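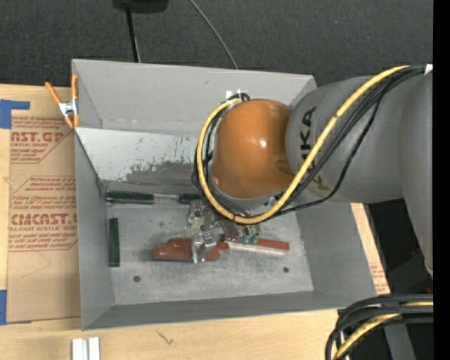

5. Budgeting for the parts around the robot

When a lab plans its first bin-picking station, the arm tends to get nearly all of the planning attention. It has a quote and a model number, and there is usually a person in purchasing who wants to talk about it. We think the far more interesting money is spent on everything else, and this section is about that money. Figure 5 shows a gray KUKA arm with an orange joint cover reaching into an open metal bin with red- and green-handled tools in it, and a surprising amount of what we want to discuss can be pointed to there: the yellow and black cables looping around the joint, the metal gripper under it, the bin itself, the spring clamp with orange grips on the bin's edge, and the acrylic sheet still in its brown printed paper on the tabletop. Most of those items would never appear as a line in a grant request. All of them have to come from somewhere, and each has a price and a delivery time.

5.1 What we counted as equipment

We sorted purchases by the question they answered. "Platform" covers the arm, its controller and its mount. "Hand" covers the gripper, the fingers, and any adapter plate between the gripper and the wrist. "Dress" covers cables, hoses, ties, brackets and strain relief. "Workspace" covers tables, bins, clamps, sheet stock, tape and floor covering. "Objects" covers the things to be picked up. Sensors and computers were put in a separate group, discussed in Section 6, as their prices moved too much over the planning period to be treated together with the rest.

The sorting was done by Anežka Urban from the purchase records of two sites, Hosport and Trevberg. Where an order mixed groups, she split it by line. Where a line could not be split (a "starter kit" with fingers, screws and a cable in one box, for instance) she put it in the group of its most expensive part. We tried other rules and they changed the totals very little, but they made the work much slower, so we kept the simple one.

Items already on hand were entered at replacement cost. We feel strongly about this! A bin pulled from a storeroom looks free in the first year, and then a second station is funded on the strength of the first one's budget, and there is no second bin in the storeroom.

5.2 Dress is the group people leave out

Of the five groups, dress was the one with the largest gap between plan and spending at both sites. The original Trevberg plan had no dress line at all. The Hosport plan had one, labeled "cables, misc.," which was used up before the arm had been moved through its full range.

The reason is easy to see once you have watched a deep bin being worked from above. The wrist has to go down below the rim and still turn freely, so the cable run needs slack, and slack has to go somewhere. In Figure 5 the yellow cable passes beneath the orange cover and comes up around its left side in a wide loop, with the black bundle following a similar path and one line sagging lower than the others. A loop like that needs room next to the bin wall. It also means that cable length must be worked out with the arm in its lowest and most twisted pose, and this can't be done from the catalog drawing of the arm standing upright.

We recommend buying the longest cable on the price list for any line that crosses the wrist, and buying two. The price step between lengths was small in every quote we collected. The cost of a short cable was never small, as it came with a waiting period during which the rest of the station sat paid for and unused.

5.3 Hands and bins should be bought together

This was the finding we enjoyed most, since neither of us went looking for it. At both sites the gripper and the bin had been ordered by different people, in different months, from different budget groups. Both orders were sensible. Put together, they produced a station in which the fingers could reach the middle of the floor easily and the corners only with difficulty.

Bins are cheap and grippers are not, so it makes sense to choose the bin second. But bins also set what the fingers have to survive. A metal floor is hard, it gets scuffed, and a long thin object lying flat on it in a back corner is a fair test of any hand. Sloped walls help loose parts slide toward the center but take away reachable area higher up. None of this is new to people who run such stations, yet we found no trace of it in the plans we read. The planning sheet in Appendix B therefore has one row for the pair, with a single signature.

Juraj Lukáč suggested one further step that we have since adopted: order the bin early, before the gripper quote is final, and try the finger shape in it as a printed dummy. At Trevberg the dummy showed that the planned fingers needed to be narrower, and the change was made while it was still only a change to a drawing.

5.4 Objects and small workspace items

Object sets were the easiest group to plan and the most pleasant to shop for. Hand tools work very well. They are sold everywhere, they mix bright plastic handles with shiny metal, and they come in lengths that make a bin feel full quickly. The Hosport set has 50 objects, all of them ordinary hardware store goods. We suggest buying duplicates of every object on the first order, as product lines change and a replacement bought later may have a different handle color or shape.

Small workspace items are another matter. Clamps, tape, offcuts and sheet stock were mostly bought on a personal card and claimed back, which hid them from the plan. Over the first year at Hosport they came to $2474. That is not a large sum next to the price of an arm, but it was larger than the whole workspace line in the plan, and it was spread over so many receipts that it had never been added up before this study. Acrylic sheet was the biggest single part of it. Sheet is bought for guards, for covers, for jigs and for flat surfaces, and it is bought again when the first piece has been cut to the wrong size.

We would urge planners to give these things their own line and to make it generous. Clamps in particular deserve a kind word. They let a station be rearranged in an afternoon without drilling anything, and in the early months that freedom is worth a lot more than a clean-looking table.

5.5 Order of purchase

Both sites bought the platform first. For a first station we now suggest the following order: objects, then the bin, then the hand (with the dummy step above), then the platform, with dress ordered on the same day as the platform and sheet stock and clamps bought throughout. The long delivery time of the arm is the usual argument against this order, and it is a fair one. In that case we suggest placing the arm order when the objects arrive and using the waiting time for the bin and hand.

The Benavides supply office, which handled ordering for both sites, tried this sequence on the Evwood extension. The arm arrived in October to a table that already had its bin, its objects and a drawer of spare clamps – a very cheerful sight for anyone who has unpacked a robot in an empty room. The dress line was still overspent, though by much less than before, and the overspend was entirely on brackets. We have raised the bracket allowance in the current version of the planning sheet, dated 25 July 2023.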